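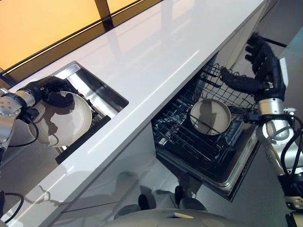 Dymphna Mac an tSaoi told us in our very first week that we would end up writing about plates whether we liked it or not, and that the kitchen at Madigan House would teach us more about shared work than any reading list. She was right about the plates, and I have come around to the rest of it too.

What We Learned from Loading the Dishwasher
By Tuva Fjeld, with Aidan Kinsella and Irfan Mohmand
September

Our project began with a small argument. Aidan rinses everything before it goes into the dishwasher, and Irfan thinks this is a waste of good water and a good evening. I was somewhere in the middle (I rinse when there is egg). We had to choose a household task for the course anyway, so we settled on this one, and we spent the term looking at how plates get from the table to the sink and from the sink to the rack.

The kitchen has a white counter, very shiny, with a steel sink set into it and the dishwasher close beside it, under the same counter. When the door is down and the rack is pulled partway out, a plate only has a short way to travel. We liked this layout very much. In my own apartment the dishwasher is across the room from the sink, and I can follow my path by the drips on the floor.

We kept a notebook on the windowsill and asked everyone who used the kitchen to write down what they did. By the end we had 397 entries, some of them long and thoughtful and some of them just the word "plates." Irfan typed them all up, for which Aidan and I owe him several dinners.

Most people fell into one of two habits. The first group put each plate straight into the rack as it came to them. The second group let things gather in the sink and loaded everything in one go. I had expected the second group to be quicker, and sometimes they were, but they also wrote a lot more complaints - mostly to do with forks hiding under bowls.

The round white plates with the wide rims caused the most discussion. They take up more room than they seem to when you have one in your hand, and if the first one goes in leaning, the next person tends to lean theirs as well. Kálmán Kun wrote nearly a full page on this and drew us a diagram, which we have put in the appendix with his permission.

We did try one change. For the last 7 evenings we asked people to start at the back of the rack and work forward. The notes from those evenings were friendlier, though I should admit there was also cake on two of them.

If we did it again, I would ask about unloading too. Aidan still rinses.

Contact: Tuva Fjeld, Madigan House kitchen project | Copyright the authors | Back to top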